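Chapter 7

Choosing between grippers

By the time most of us come to choose a gripper, we have already spent a good deal of thought (and very likely a good deal of money) on the arm that is going to carry it. The arm has a reach, a payload and a handsome data sheet, and it is tempting to treat whatever goes on the end of it as a sort of accessory, to be picked on a quiet afternoon. I did exactly this with my first bench, and I spent the following March undoing the damage.

This chapter is meant to spare you that month. We shall compare grippers the slow way, by giving each of them the same dull household jobs over and over again and writing down how they get on. In Chapter 6 you met the Verine controller and learned to keep its settings fixed while something else was changed, and you will need that habit here more than anywhere - a gripper that looks clumsy on Monday's settings can look quite graceful on Tuesday's, and then you have compared nothing at all.

Most of our examples come from the Kultley trials, in which two arms shared one table and the work was laying and clearing a place for a meal. The full record runs to 3104 attempted grasps, of which 1825 were made with the narrow fingers and the rest with the broad padded ones. I shall quote from it freely, failures included, as the failures are where most of the teaching is.

Crockery and cutlery make a splendid test, far better than the neat foam blocks that so many of us start with. A fork lies almost flat and gives the fingers very little to get hold of. A plate has a rim, and will happily tip if you take it by the wrong bit of it. A cup with a handle asks you to decide, before you have moved at all, whether you want the handle or the body. 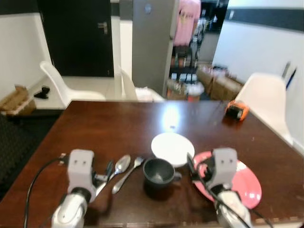
Haf Parri, reading a draft of these pages, objected that a table setting flatters the narrow fingers, and that if I had begun with a bag of oranges the padded ones would have come out ahead by lunchtime. She would have me say plainly that no set of objects is fair, only that some are unfair in ways you know about.

I think she is right, and I have let her remark shape the order of what follows. Section 7.1 deals with picking your objects and admitting to your reasons. Section 7.2 takes up the question of how many tries are enough (we settled on 20 for each object and each pair of fingers before looking at any results, and you will see why we were glad of it when we come to the spoons). Section 7.3 is given over to two arms working close together, where a perfectly good grasp can be spoiled by a neighbour's elbow or an awkward cable, and Section 7.4 sets out the Price score, a simple way of marking a grasp that held, but not very well.

Before you go on, it would be a great help to have a notebook ruled into columns for the object, the fingers, the starting position and the outcome, with a generous margin left over for grumbling. If you are working with the Rosura practice bench, run its warm-up routine first and leave the speed where it is until you reach the exercises.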